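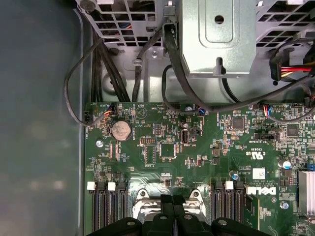 The green motherboard inside a desktop computer.

My family computer lived on the landing in Plenstead, between the airing cupboard and the stairs, and I've been trying to explain to my daughter why that mattered. She's never had to book a slot! We had one machine for five people, bought in October 2000, and a sheet of paper taped to the wall with our names on it. Mine was always the half hour before tea, when you could smell onions and hear everybody's opinion of what you were up to.

I bring it up now as I've spent the winter asking people where theirs was kept. Under the stairs is popular. So is the dining room nobody dined in. Bianca Costache's was in her grandmother's bedroom in Welville, which meant knocking, and a long chat about school before she was allowed near the keyboard (she still types quietly, she says). Grigore Pop's parents put theirs in the kitchen and draped a tea towel over it whenever anyone fried anything.

And the furniture! Those desks with the sliding tray that came off its runner, the little shelf up top for the speakers, the cupboard for the tower that you had to crawl into if you wanted to plug anything in. My dad paid 60 pounds for ours and swore at it for a whole weekend. It's in my mum's garage these days, holding paint.

What I miss is how public it all was. I wrote my first love letter with my brother eating toast behind me — he corrected the spelling, and I let him. You fell out over turns, you made up over a card game, and when the phone was needed you got off, mid-sentence, and that was that.
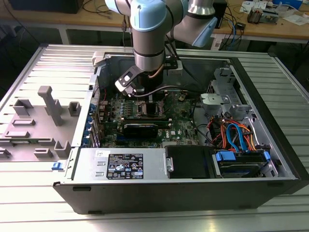
Petrică Gavrilă thinks I'm being soft about it. He was the youngest of six, he told me, and by the time his turn came round it was bedtime, so what he mostly remembers is the queue. He wouldn't go back to it for anything, and he reckons only eldest children get misty-eyed about sharing.

I am, I admit, an eldest child. I've still taped a sheet of paper to the wall by our laptop, and my daughter has signed up for every slot until Easter.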